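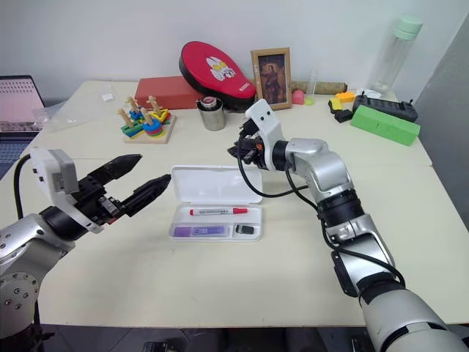
Figure 1. The two arms over the open pen case, with the marker, the purple pack and the small black piece in the tray.

Packing a Pen Case with Two Arms, and the Fault That Cost Us Two Weeks
Jordan Pickering
Robotics Project Course, final report
Monday, October 11, 2021

13 shares | 5 comments

1. What we set out to do

Our group wanted a pair of arms to do something that most of us do every school day without a thought, which is to put a few things away in a pen case and close the lid. We called the setup Momo, after my roommate's cat, and the name stuck so well that it ended up in all of our file names. The left arm was meant to steady the tray while the right arm placed the marker and then came around behind to bring the lid down.

I should say right away that the placing part went better than I had any right to expect, and I am still proud of it. The lid is where our trouble began, and I would like to spend most of this report on that, even though my first draft was mostly about the nice parts. (Thank you to everyone in the Marsden lab who read that draft and told me so, kindly.)

2. What went wrong

On the ninth run of an afternoon in September, the right arm reached the point where it should have slowed down above the lid, and it didn't slow down. It kept going at full travel speed, pushed the case across the table and closed its gripper on the side of the left gripper. The left arm tried to hold its position, the right arm tried to reach its goal, and the two of them leaned on each other, making a groaning noise I hope not to hear again, until I got to the stop button. No one was hurt. We lost one fingertip pad, and I lost a good bit of my confidence.

What bothers me most is where my hand was. I had leaned in a few seconds earlier to straighten the marker, with the arms still powered, and had only just pulled back. We all did this, many times, and we had stopped noticing that we did it.

3. Finding the cause

We first blamed the lid. It's see-through, and we spent three days sure that the cameras were losing it against the white tabletop. They did lose it now and then, but the logs showed that on the ninth run the lid had been found just fine.

The real cause was in the messages between the two arms. Each arm was supposed to tell the other where it was, and the right arm used that to decide when to slow down. When I went through the log line by line (a long evening, with a lot of tea), I found that the left arm's last report before the crash was 263 milliseconds old. My code never checked the age of a report. It took the old position as the true one, decided there was plenty of room, and carried on. The delay came from our recording program, which saved its video on the same computer and held everything else up whenever it wrote a large file.

4. What we changed

Any position report that is too old now makes both arms stop where they are. The recording program has moved to a second computer. We also put a limit on how hard either arm may push, something the Totow course handout had told us to do in week one, and which I had marked as "later."

The last change is a house rule. Hands go over the table only with the arms paused, and the person who paused them is the only one who may start them again. It felt fussy for a day or so and then it felt normal.

5. Where things stand

After the fixes we held back messages on purpose, 13 times, at different points in the motion. Both arms stopped every time. The lid itself still gives us grief, and out of our last nine tries at closing it the right arm managed five. I think a softer fingertip would help, and the group taking over the bench in the Hatier room is welcome to our spare pads, which are in the drawer with the logs.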